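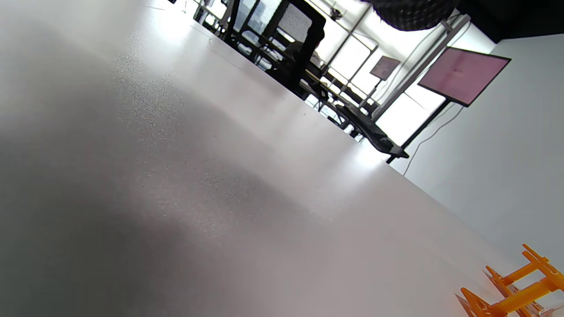 Last updated 27th June
Reading time: 7 minutes
Print this page | E-mail this page

4.2 Does the color of the rack matter?

The case for bright racks on white tables is usually made in one sentence: the eye finds them faster, so fewer tubes end up in the wrong hole. We have seen this repeated in the Hundine bench guide, in the Trumeden training notes, and in at least one grant report, and none of the three gives a source. The Koskela survey is sometimes cited in support. It asked 22 lab workers which rack they liked best. That is a question about taste, and a fair one, but it says nothing on errors.

Our own log from the Kirnora room covers 471 tube placements. We went into it expecting some benefit from color and found none we would defend. Most of the misplacements we noted came when two racks stood close together and the worker had to reach past the near one to get to the far one. A strong color does separate the rack from the table. It does nothing to separate one rack from another of the same color, and the usual practice is to buy a whole set alike. Where two of them overlap from the worker's side (Figure 3), the back corner of the near rack is simply hidden, and it would be hidden in any color.

The same goes for caps. Blue caps against orange plastic are easy to pick out. We do not dispute that. But the cap tells the worker where the top of a tube is, and the mistakes in our log were mostly about which hole the bottom went into. A tube that leans can have its cap closer to one row while its foot is in the next.

Figure 3. Blue-capped tubes in two orange racks on a white table. 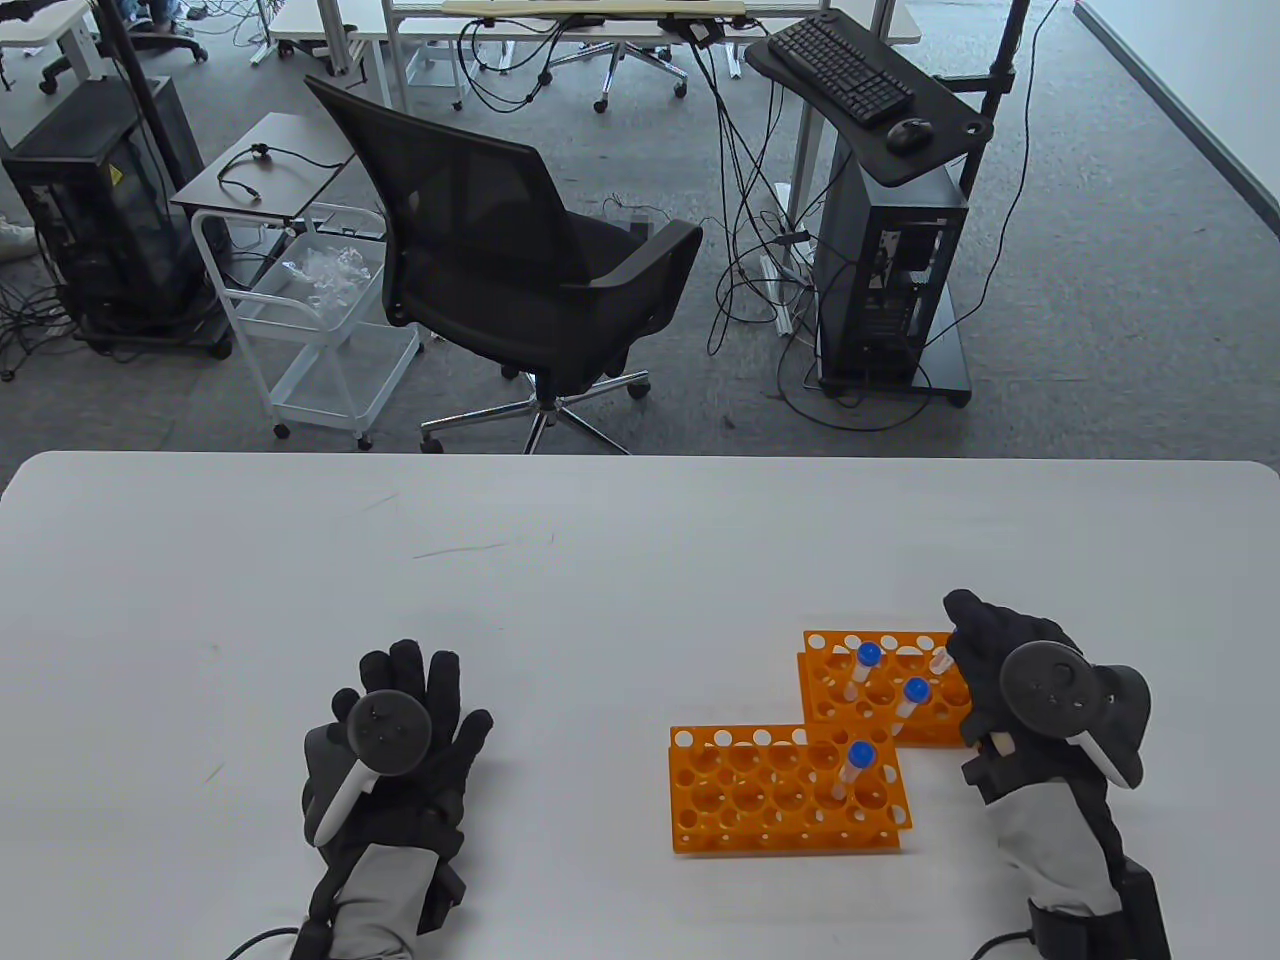
Tables deserve the same doubt. White tops are sold as the neutral choice, and the Hundine guide goes as far as calling them "glare free." A matte top scatters light more softly than a glossy one, but with tall windows along one side it can still wash out toward the far edge on a clear day, and clear plastic is the first thing to get lost against it. Woo-jin Wang raised this with us in October and suggested turning the work by a quarter so that the windows fall to the side. We tried it for eight sessions. Workers said they preferred it. Misplacements did not change by an amount we could tell apart from chance, and we would rather report that than the preference.

We also looked at spacing, with the racks set a hand's width apart and nothing overlapping. The early numbers look better. They come from a small number of sessions by people who knew what we were testing, so they should be read with that in mind. Until someone repeats the comparison with workers who have not been told, we would leave rack color to whoever places the order.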